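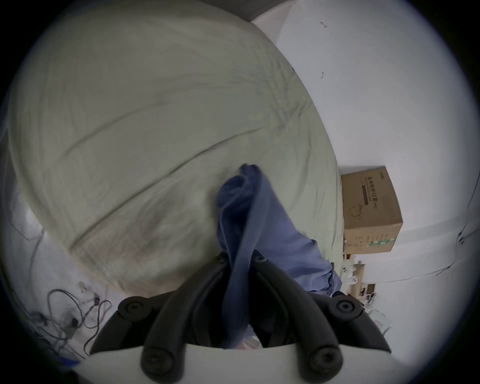 Kurnadstead Secondhand Fabric Notes

Hi, and thanks for opening this one! It's a table of 1684 short notes on old bedding and household cloth, typed up from the paper tags at the Kurnadstead swap room. I started it on a rainy weekend when I couldn't find out whether a sheet I'd brought home would shrink, and then it got away from me a bit.

What's in the folder

notes.csv - the main table, one row per tag
fibers.txt - the short list of fiber names I settled on
unreadable.csv - tags I gave up on (my handwriting guesses are in there too, please be kind)

Columns in notes.csv

tag_id: the number on the tag. Numbers got reused in the early days, so pair it with shelf if you need something unique.
shelf: a letter and a digit. Shelf D moved across the room in June and kept its letter.
fiber: cotton, linen, wool, blend, or unknown.
color_words: whatever the person wrote. "Sort of plum" is a real entry and I left it alone.
wash_note: free text, often blank.
mended: yes, no, or blank. Blank means the tag didn't say, so please don't read it as no.

Where the words came from

Idun Kvam typed the first 974 rows and I did the rest. You can tell where she stopped, her spelling is much better than mine. Svenja Wyss went through the wool entries and fixed a bunch I had down as blends. The German tags were translated by Lorenz Reisinger, with the original wording kept in brackets at the end of the wash note.

Things to watch out for

"Cold wash" and "cool wash" are both in there and I haven't merged them. Sizes are a mess (twin, single, "fits the spare bed"), so I pulled that column out completely in version 2. If you need it, it's still in the old zip. Commas inside wash_note are quoted properly now - sorry to everyone who opened version 1 in a spreadsheet.

Please don't use this to decide how to wash something you love. People wrote down what they did at home, and some of them boil everything!

Using it

Take it, change it, share it, just mention the swap room somewhere. If you spot a mistake, send me the tag_id and shelf and I'll look at the paper one next time I'm in.

Last updated June 2, 2025
Sihan Dai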